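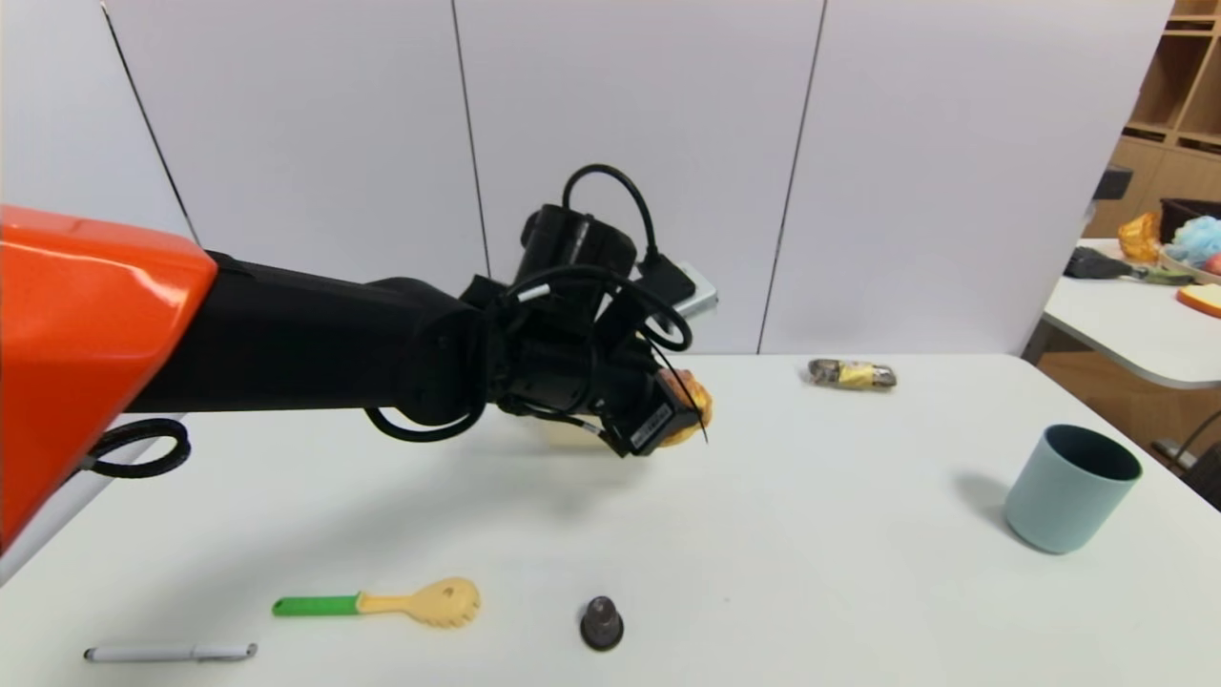
Bread roll in the gripper. Cup and snack bar further out on the table.

Tabletop rules, second revision
12 May 2026

The first version of our tabletop rules was written in February, before we had recorded anything. It was two pages long and mostly concerned with people: where to stand, who holds the stop button, when hands may enter the workspace. Those parts have held up and I have left them alone. The parts about objects, cables and bookkeeping have not held up, and this post is the rewrite. Dilruba Bepari reviewed it and disagreed with one section, marked below.

Some numbers first. The Kirna set stands at 2,845 recorded episodes, of which 1,922 passed the first review. Most of the rejected ones failed for dull reasons such as a wrong instruction string or a start pose outside tolerance. Cable problems account for 167 of them. I had expected fewer, and that figure is why cables now come before objects.

1. Cables

1.1 The wrist loop gets checked at full reach before every session. Drive the arm to the far edge of the table, rotate the wrist to both limits, and watch the loop through the whole motion. If it touches the fingers at any point, re-dress it and start the check again.

1.2 A loop hanging under the forearm must clear the tabletop by at least 50 mm at the lowest grasp height used in the session. Measure it with the arm down. The old rule said "sufficient clearance" and every operator had a different idea of sufficient.

1.3 Thin sensor wires are treated as cables. They were exempt before on the grounds that they are light and do no harm. They do move small objects. A pen that shifts a centimeter after placement is a changed layout, and the log will not say so.

1.4 No tape on moving joints. Use clips or sleeves. Tape creeps when the housing warms up and leaves residue that the next strip won't stick to.

1.5 If a cable contacts an object during an episode, the episode is flagged even when the task succeeds. The operator sets the flag at the end of the take and does not wait for the reviewer to find it.

2. Objects on the table

2.1 Every object on the main table is listed in the episode sheet, including the ones the task does not use. An unlisted object is an error. So is a listed object that is missing.

2.2 Names come from the shared list. We had "spatula," "rice paddle" and "pasta server" in three sheets for what was plainly the same toy utensil with a green handle. Pick the listed name. If there isn't one, add it to the list first and then fill in the sheet. The small dark piece with the knob on top has been called a pawn, a stopper and a weight. It is now "knob piece," which commits us to nothing.

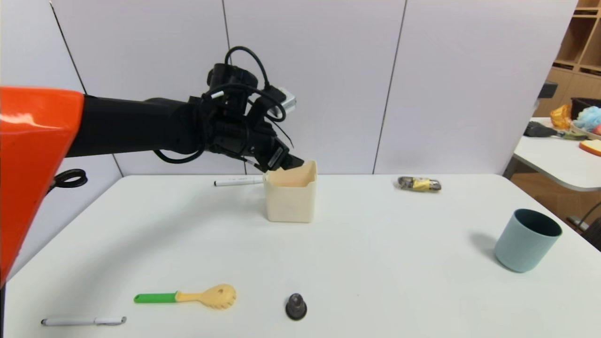 2.3 Containers are recorded with their opening. Write the outer size and the inner size at the rim, separately. The planner's approach height is computed from the rim, and flared or wavy rims make a single number useless. Take the highest point of the rim for clearance and the narrowest inside dimension for entry.

2.4 Open containers are checked for contents before the take. An object left inside from the previous episode is the most expensive mistake on this list, as it passes a quick visual review and only shows up when somebody trains on it.

2.5 Long thin objects (pens, markers) get an orientation as well as a position. Cap direction counts. Left, right, toward, away is enough. Nobody needs degrees.

2.6 Real food is allowed when the task calls for it. It is replaced at the start of each session and also after any drop to the floor. Crumbs are brushed off before the next take. Wrapped food may stay on the table for as long as the wrapper is intact. Nothing from the object set is eaten, wrapped or otherwise.

2.7 Distractors move between episodes, on the schedule that Munshi prints. Munshi is our layout script. It picks positions from a grid and writes them to the sheet. Operators were skipping the moves for objects near the back of the table because reaching them is awkward, so the back row is now moved first, while the arm is parked.

Dilruba's objection is to 2.7. She would prefer that a fixed share of episodes keep one layout for a full session, so that drift in the arm can be separated from variation in the scene. It is a fair point. For now I have kept the rule as written and added a calibration episode at the start and end of each session, with no moves in between. We will compare the two after the next batch.

3. The second table

3.1 Objects not in use go on the second table. They do not go on the floor, on a chair or back in the shelves during a session.

3.2 The second table counts as part of the background. If it is in view, it must not be rearranged in the middle of an episode. Swaps happen only between takes.

3.3 Keep one duplicate at most of anything that is also on the main table. Detectors will fire on the background copy, and sorting those out afterward takes longer than walking to a cupboard.
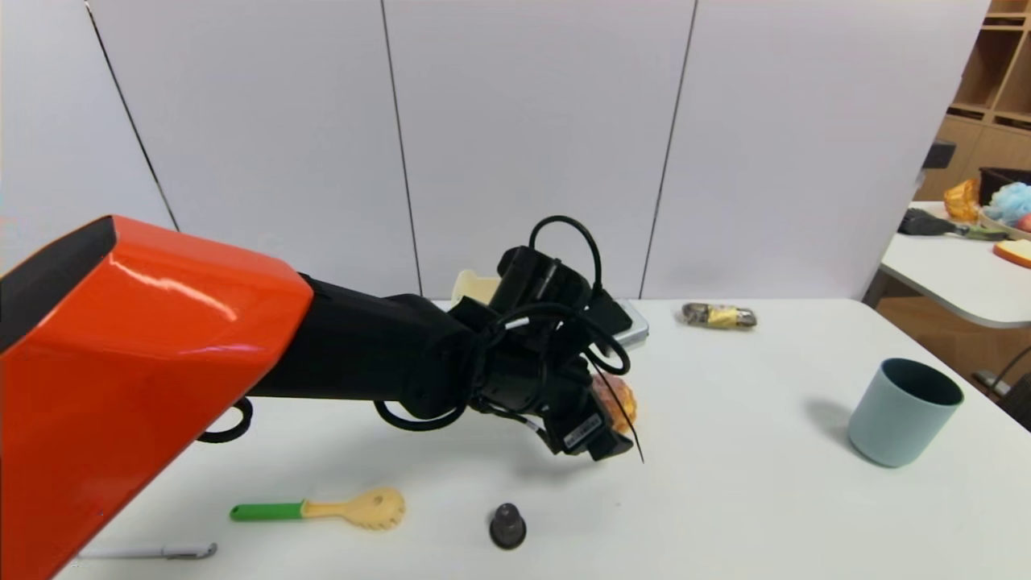 3.4 Translucent objects are listed with a "T" after the name. Depth readings on them are unreliable at some angles and the reviewer should know to check the color stream first. The same applies to crinkled wrappers, which get the letter too, even the mostly opaque ones.

4. Grasps and labels

4.1 "Held" means the object is supported by the hand alone. Pressed against the fingers while still resting on something is "contact." The old sheet had one checkbox for both, and I have given up trying to separate them in the older episodes.

4.2 When the fingers hide most of an object, the label is taken from the frames before and after. Do not guess from color.

4.3 A regrasp is a new event with its own timestamp. Small finger adjustments without loss of contact are not regrasps.

4.4 Labels stuck to the gripper housing stay readable and stay put. If one has to be replaced, note the session number.

5. Stopping

5.1 Anybody in the room may stop the arm, for any reason, and does not have to justify it in the log. "Stopped, operator" is a complete entry.

5.2 After a stop, the episode is closed and a new one opened. Do not resume. Zamon, our recorder, will let you resume, and the file will look continuous when it isn't.

5.3 Three stops in a session for the same cause end the session.

Rules 1.2, 2.3 and 4.1 apply from the next session. The rest are already in the Plornano sheet template, so pull a fresh copy before you set up. The February template has been moved to the archive folder and should not be used for new recordings.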